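Lemum crash-sensing tail light, worth the money?

Posted in: Lights, Locks and Gadgets

gravelgut
The new Lemum tail light has turned up in my feed enough times that I finally read the product page. It senses a crash, texts your emergency contact and flashes itself silly until someone finds you. $310. There's a wired button for the handlebar so you can cancel a false alarm.

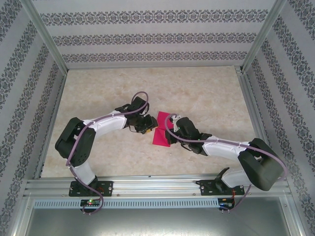
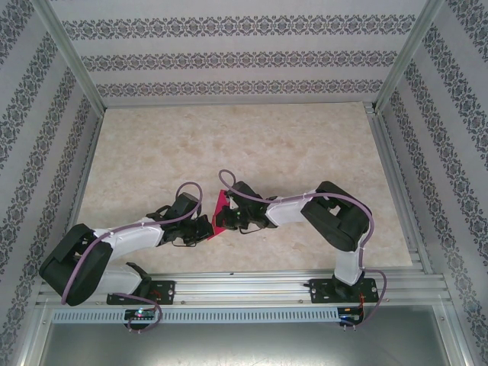 So has anyone here paid their own money for one? All I can find is videos from people who were sent theirs, and they all fall over on grass at walking pace, get the text and act amazed. My worry is the boring stuff. The button lead runs the whole length of the bike and the kit comes with two rubber bands to hold it. Look at the purple cable on the left-hand arm, held down along the forearm so it goes where the arm goes. I'd want that sort of treatment for a wire sitting a few centimetres from my spokes. Then there's the bit where it needs your phone for the text, and my phone already does crash alerts for nothing.

Hnat Derkach
I bought one. Full price, no discount code. 2,000 km on it now, mostly commuting, some fire trail.

The light itself is good. Bright in daylight, and the mount hasn't budged. The crash sensing has gone off 5 times and I haven't crashed once. Two of those were kerbs, one was leaning it against a wall a bit hard, and the other two I couldn't tell you. You get 20 seconds to cancel. My wife has stopped reading the messages, so you can work out how useful that makes it.

I cable-tied the lead to the top tube on day one. Didn't bother with the rubber bands.

spokesperson_of_no_one
"My wife has stopped reading the messages" is the whole review, right there.

tarmac_tess
Going to stick up for it a bit. My dad is 71, rides alone and won't carry a smartphone he has to fiddle with. He's got the older Otden one, which works the same way, paired to a phone that lives in his saddlebag. It's given one false alarm since Christmas. I know it's not perfect but I sleep better on the mornings he's out.

gravelgut
Fair enough, but the phone in the saddlebag is still doing the calling? So it's a phone with an expensive light attached. If he lands in the creek with it, or he's out past the weir where there's no reception, what does the light do?

tarmac_tess
It flashes. It's a light.
And yes the phone does the calling. He wouldn't set up the phone's own alert, and he will turn a light on. People use what they use.

Hnat Derkach
The no reception thing is real. On the fire trail it says "message queued" and that's your lot. The Lemum box has a picture of a bloke on a mountain on it.

oldsteelfork
I run a $40 Grodel on the seatpost and an identical one on my helmet. Neither knows whether I've crashed. I tell my neighbour when I'll be home and if I'm not home he comes looking. Been doing it that way for years.

bidon_bandit
oldsteelfork that's great if you have a neighbour. I don't know mine.

Also I don't think the false alarms are the real trouble. What I'd like to know is how many proper crashes it misses. Nobody selling these puts that number up. Lemum say "tested in 89 simulated impacts" in the small print. Simulated how? Dropped off a bench? On a bike? With a rider? I emailed and got back a link to the page I'd just quoted at them.

gravelgut
That's where I am too. 89 impacts and no mention of how many it picked up. If it was all of them you'd think it'd be in letters a foot high.

kelpie_on_a_fixie
Kushnir do a version with no button lead, you cancel by squeezing the light. Have a go at reaching behind your saddle at a roundabout and tell me which one you prefer. I sent mine back.

Does the Lemum lead unplug? I take my lights off when I lock up in town.

Hnat Derkach
It unplugs at the light end. There's a little rubber cap for the socket, which I lost in July, so now it's got electrical tape over it. No trouble in rain so far, but I wouldn't swear to it.

For what it's worth, I've turned the sensing off in the app and I just use it as a tail light. It's the dearest tail light I've ever owned.

tarmac_tess
Sell it to my dad?

Hnat Derkach
Make me an offer. He'll have to find his own cap.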